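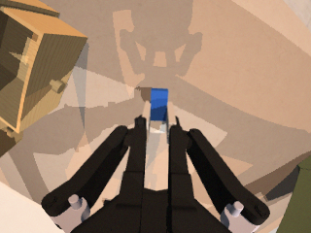 Figure 6.1 A dark gripper and a small blue block on a beige floor (computer rendering).

Chapter 6
The Supporting Character in the Television Comedy

6.1 Why begin with the neighbor

When students are asked to write on a television comedy, most of them choose the lead. This is natural, as the lead has the most lines and the name on the title card. In this chapter we go the other way. We look at the people who come in through the door, say four or five sentences, and leave again, and we ask what work they do for the show.

Our main case is Plistness, a half-hour comedy that ran for 9 seasons and is set in the town of Trelham, in the offices of a small moving company. The lead is Dana, who inherits the company from her uncle. The character we will follow is Mrs. Sedgwick, who rents the room above the garage. In the first season she appears in 11 scenes. She has no story of her own, and the writers had not yet given her a first name. By the end of the third season she has a whole episode to herself, and many viewers remember the show mainly for her.

How such a growth happens is the question of the chapter. Part of the answer lies in the acting. Catriona Chisholm played Mrs. Sedgwick from the pilot to the last episode, and she had come from the stage, where she was used to waiting for a laugh to finish before she spoke again. On Plistness she kept this habit. The pauses are long for television, and the editors learned to leave them in. Another part of the answer lies in the writing room, and for this we must look at the scripts.

6.2 The scripts as a source

The scripts of Plistness were kept by Ziad Srour, who was story editor from the second season. His papers contain 373 drafts, and the number of drafts for one episode can be as low as one or as high as six. For the student they are very useful, but they have to be read with care. A line in a draft tells us what somebody wanted on a certain day. It does not tell us what was spoken in front of the audience. In section 6.5 you will compare two drafts of "The Piano on the Stairs" with the broadcast version, and you will find that the most quoted line of the episode is in neither of them.

Srour wrote many notes in the margins. He uses the word "door" for any moment when a secondary character enters and changes the direction of the scene. We will borrow his word. A door, in this sense, has two parts: the entrance itself, and the piece of information that the character brings. Mrs. Sedgwick often brings information that is wrong, or that belongs to another conversation – in the garage she once answers a question that was asked in the kitchen – and the other characters must then spend the scene repairing the damage.

6.3 Supporting, recurring, guest

Three terms will be used from here on, and they should be kept apart. A supporting character appears in most episodes and is named in the opening titles. A recurring character comes back from time to time, without a fixed place. A guest character belongs to one story only. Mrs. Sedgwick began as recurring and became supporting in the second season. Her sister, who arrives by taxi in "August" and leaves before the credits, is a guest, although the audience asked for her return in many letters.

The border between these groups is also a matter of contracts, and a character may change her group for reasons that have nothing to do with the story. We return to this in Chapter 8, with the example of Zilatton, where the whole supporting cast was replaced between two seasons.

Before you read further, please watch the pilot of Plistness once without taking notes. Then watch it a second time and write down each entrance of Mrs. Sedgwick, what she knows when she comes in, and what the others know when she goes out. Keep this list. You will need it for the exercises at the end of section 6.4.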